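Workshop notebook, Monday, January

Back at the Villness unit after the weekend, and the radiators were already ticking when I let myself in, so whoever set the timer on Friday, bless you. Today was meant to be all about the listing sheet for the unit and it mostly was, with a good hour lost to the tape measure.

The old sheet from Jurkiven gives the floor area as 2,070 sq. ft. I went round twice with the laser and once by hand and I can't get there unless I include the covered porch, and I don't believe we should! Dehua thinks they measured to the outside of the walls, which would explain a good deal. I've left the figure off the draft until he pulls the old plans.

Bedrooms: 4, if the one behind the stairs counts. It has a closet and a window that opens, but the ceiling drops to 74 inches along the far side and I kept wanting to duck. I'd sooner call it a den and let people be pleasantly surprised.
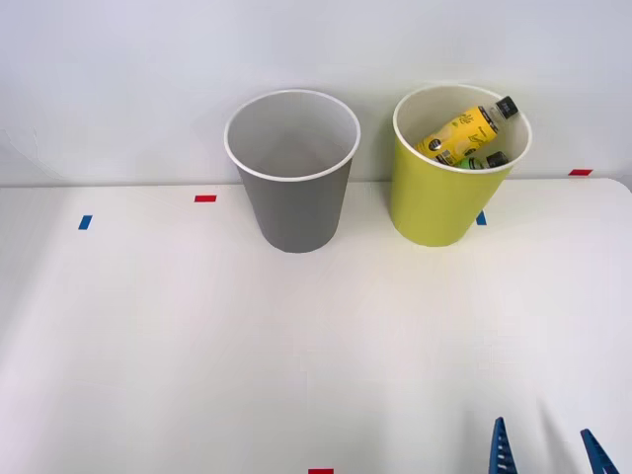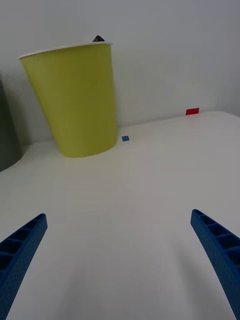
Notebook entry by Mahsa Nazari, with measurements checked by Dehua Zheng

After lunch I tackled the wording. The first version came to 92 words before I'd even reached the kitchen, and Dehua read it aloud in his radio voice until I gave in and started cutting. Out went "nestled" and "boasts." I kept the line about morning sun in the breakfast corner, since I've stood there at eight o'clock with my coat on and felt it on my face, and I'd want to know that if I were buying.

Nekus want the sheet in their own template, with the room sizes in a column down the side. Fine by me, though the template has no spot for storage, and the storage is lovely (the linen cupboard alone!). I've tucked it under "other."

Still to do: ask Dai about the water heater's age, find the second garage key, measure the hallway again at the narrow end. The side gate sticks, push low and to the left.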